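Last changed 8 January 2018. Questions about deliveries go to the desk, not to this page.

# Stutberg Self Storage: questions we get asked

## Opening hours and getting in

**When can I get to my unit?**

The gate works from 6 in the morning until 10 at night, every day of the year. The desk is staffed from 9 until 5. If you are still inside at 10 the gate will let you out, but it won't let you back in until the morning.

**How do I open the gate?**

Type your four-digit code followed by the hash key. You get the code when you sign the agreement. Three wrong tries will lock the keypad for five minutes. Please don't ring the bell at the house next door, as it doesn't belong to us.

**Can someone else go to my unit for me?**

Yes, if you have put their name on your access form. You can add up to three people and take them off again whenever you like. We don't give out codes over the phone, even to husbands and wives.

**Where do I park?**

Use the loading bays on the left as you come in. Vans up to 3.5 tonnes are fine. Anything longer has to be booked with the desk the day before. The row by the fence is for tenants of the workshops and you may be asked to move.

## Sizes and prices

**What size do I need?**

Most people moving out of a one-bedroom flat take a 50 square foot unit. A two-bedroom house usually fits in 100 square feet if the wardrobes come apart. If you book too large you can move down at the end of any month without a charge, provided there is a smaller one free. Bring a list of your big items and the desk will go through it with you.

**How many units are there?**

There are 229 across two floors. The ground floor ones cost more and go first. The goods lift to the upper floor takes 1000 kg.

**What do I pay up front?**

The first month and a deposit of the same amount. The deposit goes back to the account it came from within ten working days of the unit being emptied and swept. We take bank cards and bank transfer. We stopped taking cheques last June.

**How much notice do I have to give?**

Fourteen days, in writing. An email is enough. If you leave halfway through a month you get the unused days back.

**What happens if I miss a payment?**

We send a reminder after three days and a letter after ten. At fourteen days your code stops working until the balance is cleared. If you know you are going to be late, tell us before the due date and we can often split the amount over two months.

## What you can and can't store

**What isn't allowed?**

- food, apart from sealed tins
- plants and animals, alive or dead
- petrol, paraffin, gas bottles, fireworks
- paint thinners and most garden chemicals
- anything stolen or illegal
- wet carpets or wet tents

**Can I store a motorbike?**

Yes, on the ground floor only. The tank must be drained and the battery disconnected, and we ask for a drip tray underneath. We have had everything from mopeds to a large Honda tourer, and a 50 square foot unit is enough for one bike and a few boxes.

**Can I store a fridge or freezer?**

Yes. Defrost it, dry it and leave the door propped open. It will smell if you don't.

**Can I work in my unit?**

No. There are no sockets in the units and the lights in the corridors are on a timer. If you need somewhere to work, ask to go on the waiting list for a workshop.

## Boxes, bins and packing

**Do you sell boxes?**

Yes, at the desk, in three sizes, along with tape, bubble wrap and mattress covers. Unused flat boxes can be brought back for a full refund with the receipt.
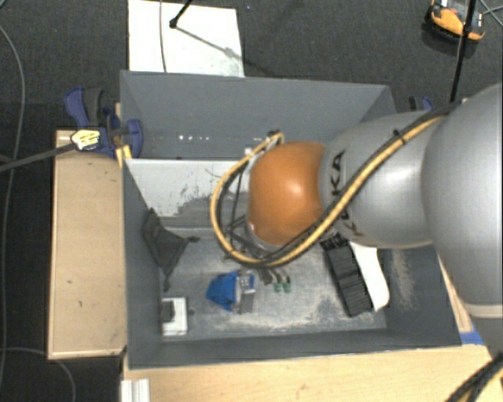
**Are plastic bins better than cardboard?**

They stack better and they keep out dust. For clothes and bedding make sure everything is fully dry before the lid goes on, or you will get mildew. For books we still suggest small cardboard boxes, as a big bin full of books is too heavy to lift safely.

**Can I put up shelves?**

Free-standing ones only. Nothing may be screwed to the walls. The Likeo racks we sell bolt together without tools and fit all units apart from the lockers.

## Insurance and security

**Do I have to have insurance?**

Yes. You can use your own home policy if it covers goods in storage, in which case we need to see the certificate. Otherwise we can add you to our scheme, which is run through Stinulia.

**What if something is damaged?**

Take photographs, leave things where they are and tell the desk the same day. Claims are handled by Capucine Pons. Quote your unit number and the date you last visited.

**I've lost my padlock key.**

Come in with photo ID and we will cut the lock off. A new padlock can be bought at the desk. Please don't bring your own bolt cutters.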